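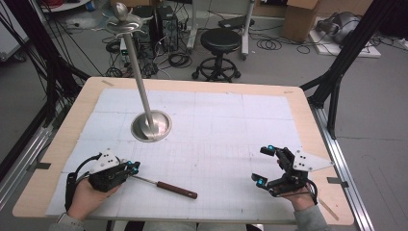 Agenda item 1, Birkis open day, demonstration block. Khôi Ông reported on the bench session planned for visitors and asked for agreement on the task order. The utensil task stays first. It uses the stainless-steel stand with the ring of hooks at the top, one slim tool with a reddish-brown handle, and a hand-held gripper in each hand. The operator takes the tool by the shaft end with the left gripper and keeps the right one open until the handle is presented. The gridded paper sheet remains on the tabletop for all runs. Agreed.

Search minutes Go

Posted 21st June by Khôi Ông

Item 2, Visitor numbers. 108 places confirmed, up from the May figure. Groups of 9, with one operator change per group. Triệu has asked for a separate slot; to be offered the last one.

Item 3, Demonstration data. Zendemau holds 189 recorded runs of the hanging task. It was proposed to replay 5 of these on a monitor next to the bench. Objection raised that replay and live work would compete for attention. Decision: replay between groups only.

Item 4, Cabling. Sarkarero to supply covers for the floor runs behind the bench before setup. Visitor line to be marked on the operator's side. Length of cover still to be measured.

Item 5, Questions from visitors. Operators will answer on grip and handover. Anything on pricing goes to the Birkis desk.

Actions: Khôi Ông, run order and group list. Sarkarero, cable covers. Zendemau, replay files.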